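Tokau House Shared Kitchen
Progress report to the Gornen Fund, second installment
31 October 2025

Where we are

The grant paid for a kitchen that the people in our building could use without a map, a grudge or a personal fork hidden in a desk drawer. Most of that kitchen now exists. The sink drains. The shelves are up and, after a second attempt, level. The first-floor tenants have begun eating lunch in the room, which was the point, and have begun leaving notes for one another in it, which was foreseeable.

Spending stands at 4000 against the installment, with the electrical work taking the biggest bite. Itemized figures are in the attached sheet. We have kept receipts for everything except one bag of wall anchors, which we are prepared to write off as an act of faith.

Electrical work

The original plan assumed the old outlets would cope. They coped with a kettle. They coped with a toaster. They did not cope with a kettle and a toaster, and the second-floor copier went down with them. McKinnon Electric put in a separate circuit for the counter in January and came back once to label the panel, this time in words other than "misc."

We asked you in the last report for permission to move money from the flooring line to cover this, and you gave it. The floor is therefore the same floor. It has been scrubbed and looks surprised.

Appliances

The refrigerator was delivered by Stustolport Supply and fits its gap with a finger's width to spare. The previous fridge has been hauled away along with its contents, a few of which predated the lease.

Choosing the microwave took longer than choosing the refrigerator. The survey of tenants drew 60 replies, and a fair share of them were essays. The complaints about the old one came down to its buttons: half the touchpad had worn blank, and people heated soup by pressing where they remembered "2" being. What they wanted was something with knobs. We settled on a plain white countertop model.
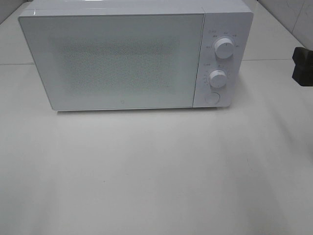
The new microwave, with two knobs and a push button down the right side of the front.

There is no handle on the door, and this has generated more correspondence than the electrical work. We have put a line in the kitchen guide about how to open it. The guide also explains which knob is which, in large type, as the printing around the dial is small and several tenants have mentioned their glasses.

White was a bold choice for a shared kitchen. We were talked into it on the grounds that dirt would show and people would then wipe it off. The first half of that theory is sound. A cloth and a spray bottle now live on the shelf nearby, and we will report on the second half next time.

Cleaning and house rules

The rules have been cut from two pages to 9 lines. Cover your food. Wipe up what explodes. Anything in the fridge without a name on it goes out at the end of the week. Fish is discouraged but has not been outlawed, following a lively exchange of views.

A cleaning rota went up and was ignored for most of its first month. We replaced it with one that assigns whole offices instead of individuals, so that shame can be distributed evenly. Results are better. The sink is empty most evenings, and the dishcloths are being taken home and washed by persons unknown, to whom we are grateful.

What went wrong

The dish rack we ordered was too long for the counter and had to be exchanged. The replacement is too short, but it can be put down. The wall clock arrived broken. We ordered 160 mugs from a closing-down sale under the impression that the listing said 16, and every tenant has now been given several. Mugs came out of our own funds and are not charged to the grant.

The ventilation hood is still outstanding. The first quote was far above the budget line and the second was for a different kind of hood. A third is due shortly. Until then the window is being used as a window, and toast is made next to it.

Next period

We expect to fit the hood, replace the broken cabinet door under the sink and buy two more chairs. The table seats fewer people than the lunch hour produces, and tenants have been eating in shifts with remarkable civility. If the hood comes in under the line, we would like to put the difference toward the floor, and will write to you separately to ask.

The next report will include a second tenant survey. We plan to limit the comment box.

Submitted on behalf of the Tokau House Tenants' Association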